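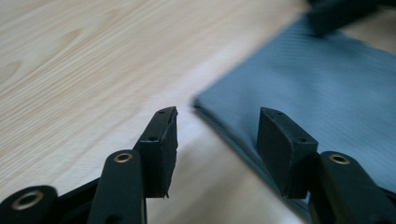
Chapter 2
What You Learn on a Visit

I got into automation because of a bus trip. I was in my second year of school, I had a cold, and the only reason I went was that it got me out of a drafting class. We were taken to see a packing line at a company called Millolau, and I came home talking so fast that my mother asked me to sit down and start over. I've been on a lot of visits since then (open days, trade demos, one very long evening in a parking lot in the rain), and I still get a little of that feeling when the guide hands out the visitor badges.

So this chapter is about visits. By the end of it you should be able to prepare for a demonstration, watch it properly, ask questions that get real answers, and write up what you saw while you still remember it. We'll use one visit all the way through, my own trip to the open day at Skedano, and I'll be quoting from the notebook I kept there, bad spelling fixed.

Skedano works on handling soft goods: folding, sorting, picking up one layer of cloth and leaving the next one alone. If you read Chapter 1 you already know why people in this field groan when you say the word "cloth." A metal bracket has one shape. A napkin has as many as it likes! I had signed up for the morning group, which was led by Stijn Willems, and he started us at a table with a two-finger gripper and some folded fabric, well before we got anywhere near the big machines. I was a bit disappointed for a minute or so. Then he asked us where we would grab the cloth, and everybody in the group pointed to a different spot.

That question took up most of our first hour. Do you go for the folded edge, where there's something thick to close on, or for a loose corner? How low can the fingertips go before they rub on the tabletop? What happens if the pads are a little too smooth, or a little worn? Stijn let us argue. My notebook for that hour says "edge vs. corner??" and then, underlined, "look at the pads first." I've given that second piece of advice to every class I've taught.

After that came the tour proper, with the Briviso cell running behind its fence and a talk by Toon Baert on how they plan their tests. He told us they had set themselves a target of 4000 grasps on one type of fabric before they would even discuss a second type. Somebody behind me whistled. I wrote down the number and forgot to ask what counted as a grasp, and I've been annoyed about it ever since. (Does a pick that slips halfway count? Does a retry?) We'll come back to that in Section 2.3, where you'll write a list of questions of your own and trade it with a partner.

A word about the demo itself. A demonstration is a show, and the people giving it want it to go well, which is fair enough. I'd want that too. But you can enjoy the show and still keep an eye on who resets the table between runs, how the cloth is laid out each time, and how long the waits are. At Skedano I moved around to the side with 9 other visitors for the last part, and from there I could follow the fingertips far better than I had from the front row. Don't be shy about moving, as long as you stay outside the marked line and your guide says it's okay.

Before you go on to Section 2.1, take out a sheet of paper and write down the last time you watched a machine do a job, any machine, even a car wash. What did you see it do? What did you only guess it did? Keep the sheet. You'll need it again when we get to the Woldemariam report at the end of the chapter, where the visitor mixed those two up on nearly every page.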